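Thenmozhi Shenoy wrote most of her second record in a parked car. The car was a Corolla with a cracked dash, and the carpark belonged to the swimming pool in Cusdale, where her younger brother trained before school. She had an hour and a half to fill each morning, a phone with a beat folder on it and nowhere else to be.

"I'd rap into the steering wheel," she says. "People walking past with their towels would look in. After a few weeks they stopped looking."

The record is called Rimitz, after the street her family lived on when they first moved to town. It has nine tracks and runs a little under half an hour. Shenoy raps in English and now and then in Tamil, and she sings the hooks herself, which she didn't do on her first release.

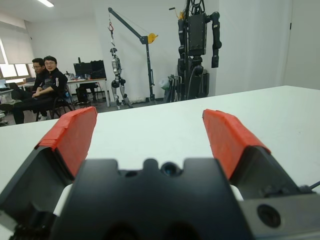

Shenoy's second record, Rimitz, is out now.

The first one, a five-song EP, she describes as "a lot of me proving I could rap fast". She doesn't dislike it, but she doesn't perform much of it either. When she went back to the songs last year she found she couldn't remember what half of them were about.

"I was writing to impress other rappers. There's one verse where I rhyme the same sound for 24 bars, and if you ask me what it says, it says nothing. Mum asked me what it meant and I had no answer for her."

The new songs are slower and easier to follow. Frei, the single, is addressed to a former manager at the bakery where she worked for three years. She says he hasn't heard it, as far as she knows. Another track, 3,781, takes its title from the number of kilometres on a road trip she took with her father, who drove the whole way and would not let her touch the stereo.

"He had two cassettes. One was film songs and the other was a man talking about investing. I sampled the film songs. I did try the investing one as well -- it's in the outro if you listen for it."

The beats are by Pirmin Steiner, a drummer who came to hip hop late and still works from live kit recordings. The two met at an open mic where he was filling in for the house band. He remembers her asking him to play less.

"She came off stage and said it was good but there was too much of it," Steiner says. "I was a bit put out. Then I listened to the recording and there was too much of it." 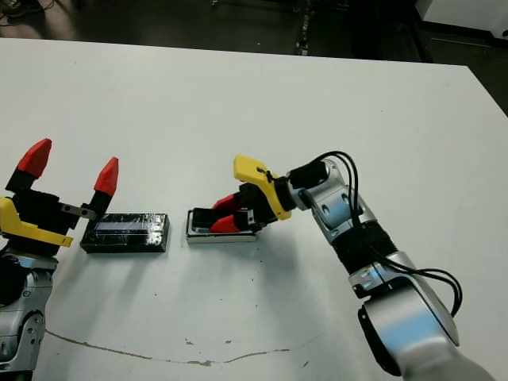 Working it out in the room

They recorded through August, mostly at night. Steiner would put down a drum loop and a bass line and Shenoy would rap over it until something stuck. They kept very little. Steiner's session folder has 188 takes in it for one song, and the version on the record is the second.

"I wouldn't recommend that," he says. "We knew it was the second one on the first night. We just didn't trust it."

Shenoy says the hardest part was the singing. She had always hired other people for hooks, and her plan was to do the same again once she had the guide vocals down. Steiner left her guides in the mix and sent the songs back without saying anything. 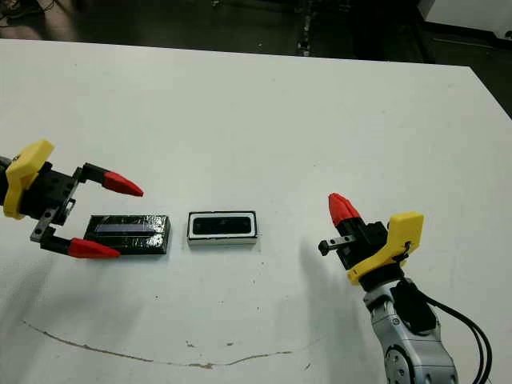 She argued about it for a week. What settled it was playing Zokia, the closing track, to her brother, who asked who the singer was.

"He's heard me sing in the shower his whole life and he didn't pick it. So I thought, all right, leave it in."

The lyrics on Zokia were the last she finished. The song is about her grandmother's flat and the neighbours who came through it, and early drafts had a verse for each of them. She cut it back to one neighbour and a kettle. She says she might use the other verses somewhere else, or might not.
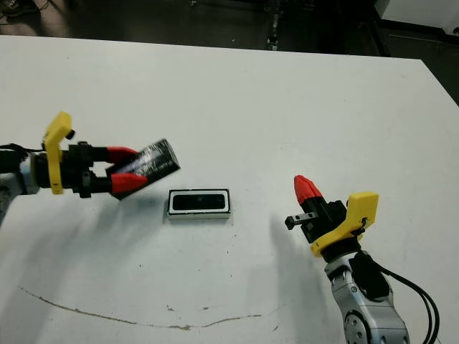

Music Desk -- Interviews

Shenoy launched the record in Cusdale on 2018-09-07, with Steiner on drums and a borrowed keyboard that she says was a semitone flat all night. Frei had been streamed 2,508 times by that morning. She knows that's a small number and seems comfortable with it.

"The EP did less than that in a year. And I've met some of these people. One of them works at the pool."

She plans to play a few more shows before summer and has started writing again, although the car has since been sold. She has been using the laundry. Steiner has asked her to bring him something faster this time, and she's thinking about it.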